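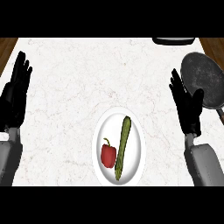
A red bell pepper and a cucumber on an oval plate.

Zernance to vote again on what a cucumber is

The town of Zernance will go back to the polls in February to settle whether the cucumber may be entered in the salad class at its summer produce show, a question the town thought it had settled last year by a margin of 2 votes.

The earlier ballot drew 2,516 voters out of 3,299 eligible, a better turnout than the town managed for its water bonds, its school roof and its last mayor. The cucumber side won. The pickle growers, who have long held that a cucumber is an unfinished pickle and should be judged as one, asked for a recount, got it, and lost by the same 2 votes.

What has brought everyone back is a petition with 221 signatures, delivered to the town office shortly before closing time along with a jar of dills. The office accepted the petition and returned the jar, citing its gift policy. The jar was then left on the front steps, where the policy is less clear.

At stake is the Skasero Cup, a silver-plated trophy given each year to the best single entry in the salad class. Bell peppers won it so often in the past that the show once tried giving them a class of their own. Pepper growers objected to being moved away from the trophy, and the idea was dropped before the next set of entry forms went to the printer. Those same growers have stayed out of the cucumber business so far, though a notice in the window of the Bansal feed store urges residents to "vote for fewer vegetables." The store says it does not know who put it up. The notice is on the inside of the glass.

Under the current rules, a cucumber must be entered whole, unwaxed and with "a reasonable amount of curve." Last summer's judges spent most of an afternoon on the word reasonable, and the tomatoes were judged after supper. A proposed change on the February ballot would replace it with "slight," which the pickle side calls an insult to its straighter varieties and the cucumber side calls an improvement in the spelling.

The neighboring town of Inen, which holds its own show two weeks later, has offered to take any cucumber Zernance turns away. Inen does not have a salad class. It would put them in with the squash.

Polls will open at 7 a.m. in the school gym. Voters are asked to leave produce in their cars.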